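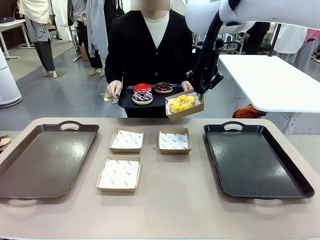

Do we need a written risk assessment if the robot was sold to us as "collaborative"?

The word describes how the arm is meant to be used, and it settles nothing about your counter, your trays or your staff. You need an assessment of the whole job, including the gripper and whatever it is holding. If the dealer offers you a ready-made one, read it for the name of your building. I have been shown two that didn't have it.

Can a worker's hands be near the gripper while it is closed?

Only if you have decided so in advance and can say what limits the force and the speed. "It stops when you touch it" is a sales line until somebody has measured it at your station. 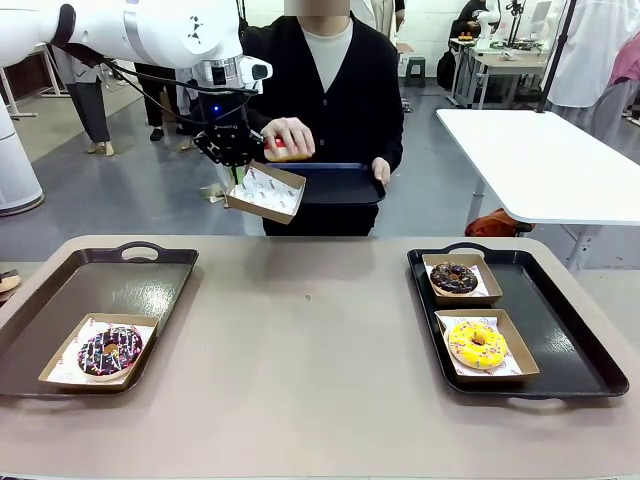

Handover rules are the thinnest part of most site manuals I read, the Grunitz one included. They say who may stand at the table and then go quiet on what the person does there. The rule should name the grip, the height and who lets go first. Take a cardboard tray clamped by its edge and hanging at a tilt, with a hand holding a donut right beside the fingers: your manual should say whether that hand may be there at all, and what the other hand, busy with a serving tray, is supposed to do if the arm moves. If the manual can't answer, fix the manual before you train anyone on it.

Does food packaging change anything?

It changes the cleaning schedule, and you should ask about the pads. Get the material of the fingertips in writing, along with the cleaner it will stand up to. Ostrowski sent me 915 words on hygiene and left both out. 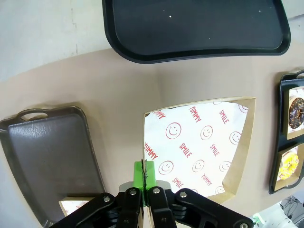 Siiri Salminen

Where should the gripper take hold of an open box?

Write down one place and stick to it. Jaws closed on the front wall keep the metal and screws mostly out of the box, but the pad can still come up against the liner, so treat it as something that touches food wrap. A thin wall also bends. Test with a full box, and with the worst box in the pack – suppliers always test with a nice one.

How often should we review the rules?

Every February at my last site, which was too seldom. Review after any change of gripper, tray or box. A new box size counts.

Is a certificate enough for our insurer?

Ask the insurer. I have had three different replies from the same office, and I kept the one that was in writing.

Answers last checked 2018-11-18

Print this page
E-mail this page

Related
Light curtains at the counter: what Benden changed
Who may press reset?
Teemu Kinnunen on pinch points
Carken training sheets, reviewed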